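Right, a few people have asked how it's going with the robots at work, so, a thread. Get a tea.

For those who came for the allotment posts: I work at Tametti, in Pesirora. We refill, check and repack filament spools for people who own 3D printers and have opinions about them. Been there nearly 15 years. I started before most of our customers knew what a 3D printer was, when we mainly did strimmer line.

My job is the spool bench. A spool comes in, you find the loose end, you make sure it isn't trapped under its neighbour, you hook it in the little hole, you bag it. Then you do that again until your pension.

On 28th March we were all called into the canteen and told that the bench would be getting two arms. Someone at the back said they already had two arms. It was the high point of the meeting.

The arms are coming through Yao, who do the metal bits. The software is called Hallo, so you can't mention it on the phone without the other person saying hello back.

Before anything gets bolted down, the whole job is being done in simulation. Pretend table, pretend arms, pretend spool, pretend purple filament. They've even put in a pretend hex key, so somebody has been to our bench and taken notes.

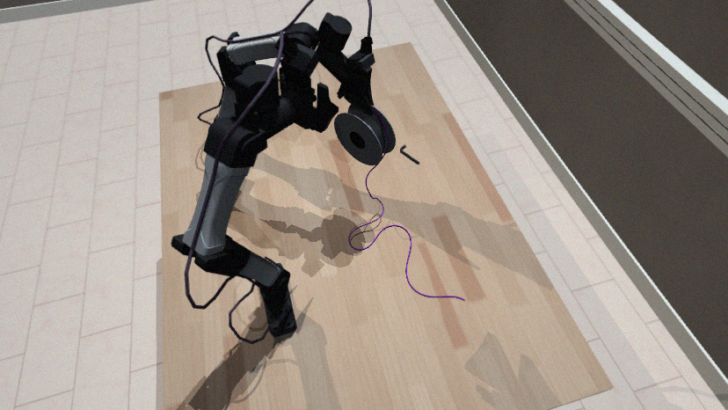

Are any of you losing your jobs over this?

The written promise is that there will be no redundancies on the bench before November, and after that the place gets looked at again. There are seven of us. Two were leaving anyway and won't be replaced.

I have read that promise more closely than I've read most novels.

What has changed already is the training. I used to train new starters. I now train a robot, via a laptop, via a very polite young engineer who writes down everything I say, including the swearing.

First session she asked me how I find the end of the filament. I said you just look for it. She waited. I said you sort of feel for it. She waited some more. It took us an hour and a half to get as far as "turn the spool".

I had no idea how much I did with my left thumb. I've got a whole page in her notebook about my left thumb. Considering a plaque.

Also I'm told I tilt the spool towards the window without knowing it. There's no window at the bench any more. They moved us in the refit. I've been tilting it at a wall.

Things the engineers thought would be hard: lifting the spool.

Things that are hard: the filament. It has been wound up tight for months and it remembers. Let go of the end and it goes where it fancies. Purple is the worst, and I will not be taking questions on that from the people in goods in, who think colour makes no difference.
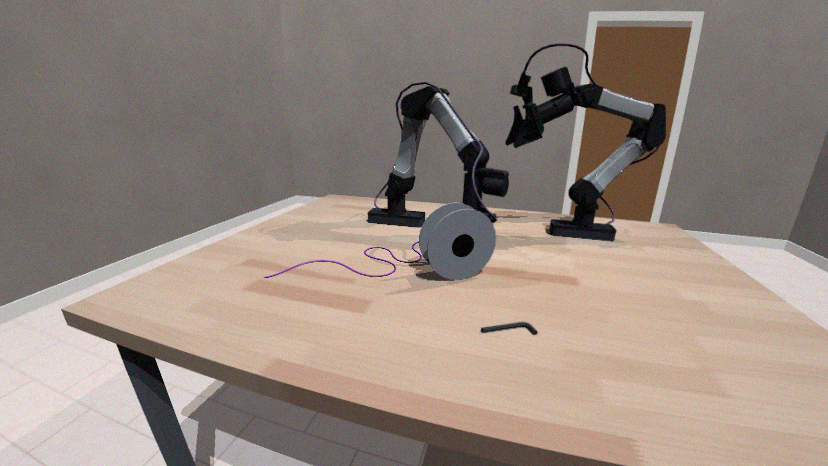
Anyway the other thing about filament is that each simulated go at it can come out a bit different depending on where the strand starts. So they run it over and over, all night, with nobody paid a night rate. I did raise this.

Every morning there's a list of the ones that went wrong and I get to say why. This is my favourite part of the day. I've spent years being told I'm critical and now it's in my job description.

Some are dead simple. The end has gone underneath. Some I have to watch again. Once or twice I've said "I'd have dropped that as well", and the engineer wrote that down too.

Real numbers, for those who like them: on a good day I do 74 spools. The target for the pair of arms is lower than that to begin with, which cheered me up until I remembered they don't have a lunch.

The mood on the bench is mixed. One of us has asked to go on the maintenance course. One of us won't look at the screen. One of us refers to the arms as "the lads" and has asked whether they'll be in the Christmas draw.

The union rep got us two decent things. Nobody's pay grade drops if their job turns into minding a machine, and the spool counts from the trial can't be used to set ours. The second one took longer. It should have been in from the start, in my view, and I said so at a volume.

My wrists are for it, I'll admit. Bagging I'd give away tomorrow. You can have the bagging. You can have the box tape.

It's the middle bit I'm funny about, the getting hold of it. You spend years learning exactly where to put your fingers so the coils don't slip off over the side, and there isn't a certificate for it.
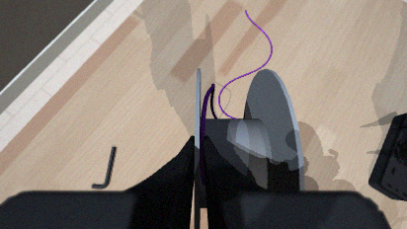

And I did ask what happens when there's a spool that's been dropped in transit, or one that a customer has rewound themselves in front of the telly. Those go in a separate crate, apparently, for a person. So the plan is that the arms get the nice ones and we get the crate.

I've asked for that crate to be counted as skilled work. They're thinking about it. I've asked when they'll have finished thinking about it.

Real arms turn up in six weeks, if Yao's delivery date can be believed. The bench is being shifted along to make room, so I lose my radiator.

Will post again when they're in. Back to the leeks tomorrow, there's rust on them.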